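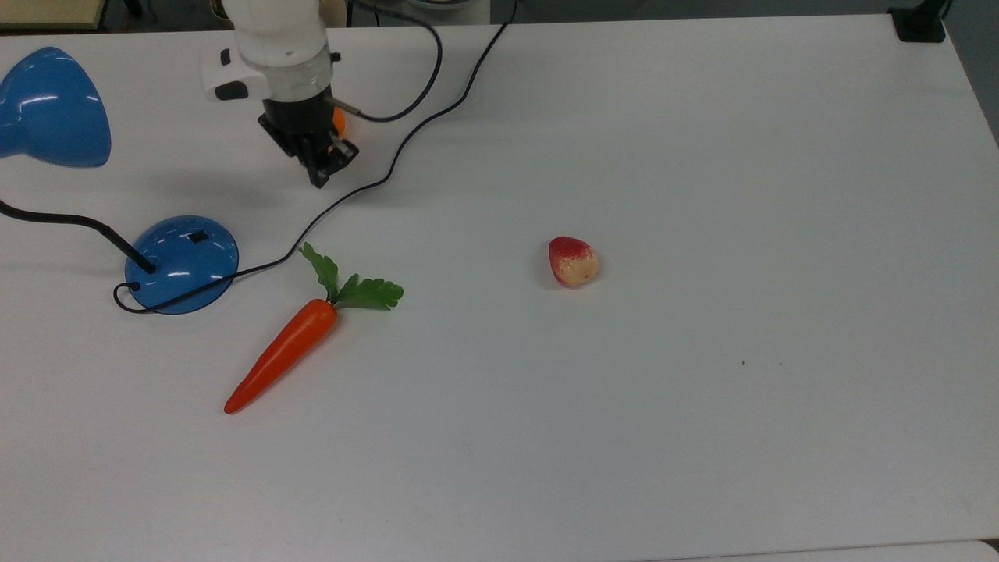
White work table with blue desk lamp

Virkel Elastomeric Bearing Pads for Small Bridges and Beams

The Virkel pad is a rubber bearing with steel plates inside. It is placed between a beam and its support, so the beam can move a little when the temperature changes or when traffic passes over it. We make it for footbridges, farm bridges, parking decks and precast roof beams.

Our company started in Clurkton with repair parts for old road bridges. Many owners asked us for a small bearing which can be ordered in single pieces, and from this the Virkel range was made. Today we keep the two most common types in stock and cut the others to order.

Technical data

Type V-S: 80 mm thick, with 6 inner steel plates
Rubber: natural rubber, black
Plates: mild steel, fully covered with rubber on all sides
Plan size, smallest: 200 x 200 mm
Top and bottom faces: plain, or with bonded steel plate for bolting

Type V-L has the same build but a bigger plan size. Please ask for the drawing, because the load table is different for each size.

Choosing the right pad

The pad must be chosen by the structural engineer of the project. We need from you the vertical load (smallest and largest), the expected movement in both directions, and the rotation at the beam end. If you know only the span and the type of beam, send us this. Přemysl Beneš in our technical office will write back with a list of the missing values - usually it is a short list.

Installation

The support must be flat, clean and level. Small faults can be corrected with a thin bed of mortar. Do not put the pad on fresh mortar before it is hard. Mark the center lines on the support and on the pad, and lower the beam slowly. Paint, oil and form release agent must be removed from both faces.

Store the pads flat and in the shade.

Delivery

Stock types leave our Prendton warehouse in the same week. Cut sizes take longer, and in October we are closed for the yearly check of the presses. For orders of more than 2000 kg the transport is included. Smaller orders go by parcel or pallet, and the price is shown in the offer.

Related products: Šimek sliding plates, Virkel joint strip, leveling shims in stainless steel

Ask for an offer - Download load tables - Contact the technical office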